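Finally caught Gevolmont at the little cinema on the esplanade last night, the Houda Samir one, and I've been thinking about it ever since I put the kettle on this morning, so bear with me, this may take a few posts.

It's a two-hander for most of its length. Othmane Chraibi plays a retired organist and Sanaa Ouali is the daughter who comes home to sell the house, and they barely raise their voices (I think I counted 3 proper arguments, and one of those is over a piano stool!).

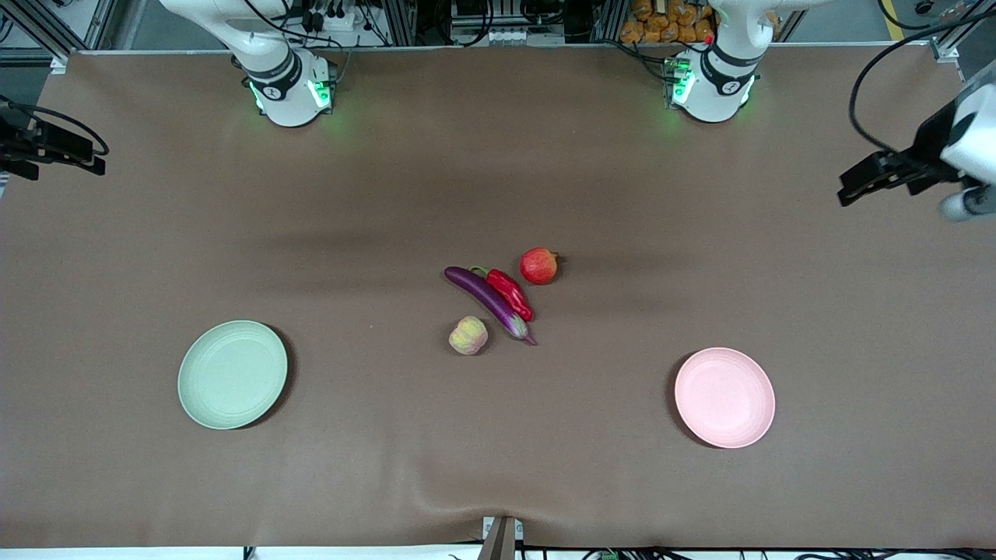
Eggplant, chilli and a pomegranate on the brown tabletop.

Samir did a lovely radio chat in January where she said she wrote 16 drafts and that the church colours came to her last of all. I'd love to hear it again now I've seen the film, I'm sure half of it went over my head.

Oh, and the score! Aarne Riihimäki, mostly harmonium, and so quiet in places that I could hear my neighbour's choc top.

If it's still on near you, do go. I'm dragging my sister along to the 2 pm session and I've promised not to whisper.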